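4.2 Swapping the fingers, keeping everything else

I should say up front that this part of the project started as an argument. Milagros Talavera had been using the Kulton gripper for most of a year and swore by it. I had inherited the Bela from an older setup and had gotten used to its habits, and I was pretty sure (too sure, as you'll see from the numbers in 4.4) that it was the better choice for kitchen things. We both had stories. Neither of us had a single run where the two grippers had been asked to do the same job on the same table with the same controller, so we stopped arguing and set that up.

The rule we settled on was that only the gripper changes. The arm stays bolted where it is, the overhead camera stays where it is, the controller gains stay frozen, and the toys go back to where a printed seed sheet tells you to put them. That last bit was the biggest pain of the whole study. We tried marking positions on the tabletop with tape and the tape ended up in the training data, which Edeltraud Zaugg caught when she noticed the policy was reaching for corners where we had taped and nothing was sitting. We peeled it all off, threw out that batch, and started over with the sheets.

We recorded 2,798 attempts in total. Of those, 1,515 were with the Kulton and the rest with the Bela. The split is uneven because the Bela spent part of November at Fankhauser getting a stripped screw drilled out, and we kept going with the other one while we waited. I know some readers will wish we had thrown away the extra Kulton runs to even things up. We did run the comparison both ways, and the ranking of the object groups came out the same, so the full set is what we report.

An attempt begins when the operator (or the policy, in the second half of the study) gets a target name, and it ends when the object is in its goal spot, or when the fingers have closed on nothing twice in a row, or when somebody hits the stop button. We counted a drop as a failure even if the object happened to land in the right place. Milagros wanted to count those, and I'll admit a couple of them were beautiful.

4.3 What we put on the table

We picked play kitchen items for boring reasons. They're light, they don't spoil, they come in awkward shapes, and you can buy the same ones again when one gets crushed. We sorted them into 4 groups by how the fingers have to meet them.

The first group is flat and low, things like a slice of fruit lying on its side. There's very little to grab, and if you come down a hair too far you're pushing the fingers into the tabletop. The second is round and rolly, which covers most of the fruit. Third is anything with a rim or a handle: cups, pots, the pan. The fourth we called "lumpy" in our notes and I never came up with a better word, so lumpy it is. Bananas live there. So does the squeeze bottle, which is narrow at one end, wide at the other, and likes to turn in the fingers once it leaves the surface.

We also wanted some clutter that had nothing to do with the target, since a gripper that works fine on a bare table can get into all kinds of trouble once its knuckles have neighbors. Knuckle clearance wasn't something either of us had thought much about before this. The Kulton is narrow across the back but tall, so it fits between things and then bumps whatever it passes over. The Bela is the other way around, short and wide, and it tends to nudge the object next door on the way down. You can read that straight off the failure labels: the Kulton's clutter failures are mostly bumps during travel, and the Bela's are mostly nudges in the last bit of the approach.

The colander plate deserves its own mention because it ate up so much of our time. Its edge is thin, so both grippers had to come at it from the side, and the side approach puts the whole hand low over the table with the cables trailing along behind. Cable drag is a real effect. On the Bela we saw the fingertips get pulled off their planned path whenever a loop snagged, and the controller, which knows nothing about cables, would lean harder against the pull until the loop let go and the fingers jumped. We rerouted twice. The second routing helped a lot, though it didn't get rid of the problem, and there's always some slack left over because the wrist has to be able to turn.
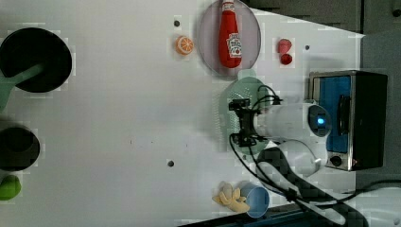 Figure 6. Overhead view of the cluttered layout, with the gripper over the green colander and its cables looped across it.

Figure 6 should also give you a feel for why the camera question came up at all. From overhead you get the layout of the whole workspace, and that's great for deciding where to go. It's a lot less great for the last stretch, when the hand is over the target and covering part of it. With the colander you lose a good piece of the edge right when you'd like to see it most. We added a small wrist camera for 272 of the policy runs to find out how much that mattered. For the rim-and-handle group it mattered plenty, and for the round group it made almost no difference — by the time the hand covers a round thing, you already know where it is.

4.4 What came out of it

The short version is that I lost the argument for half the table. The Kulton was clearly better on the flat group. Its fingertips come to a thinner edge and it can slip under a slice that the Bela just pushes along. It was also better on rims, once the cables were out of the way. The Bela won on round things and on lumpy things, where its softer pads wrap a little and keep the object from spinning. On the bottle in particular the gap was big enough that Milagros has switched over for anything bottle-shaped, and I've quietly started using the Kulton for plates.

What surprised both of us was how much the controller setting mattered next to the choice of hand. We'd frozen the gains for the main comparison, as I said, but afterward Edeltraud reran the flat group with the Wumulel controller in its softer mode, letting the arm give a bit when it touches down. The Bela's score on slices went up enough to nearly catch the Kulton. Her thinking is that the Bela's trouble with flat objects was never really about fingertip shape; it was that the stiff settings didn't let the wide pads settle onto the surface before they closed. I think she's probably right, but we only ran one softness value and I wouldn't hang a claim on it yet.

A few things we'd do differently. We'd sort out the cables before the first recorded run, and we'd log the routing in the metadata, because right now the only record of which attempts used which routing is a page in my notebook. We'd also bring the wrist camera in from the start. And we'd buy spares of both grippers, so one bad screw doesn't tilt the whole data set.

The per-group success rates, with intervals, are in Table 3, and the failure labels are broken down by gripper in Appendix B. The seed sheets are there too, in case you want to lay out the same table yourself.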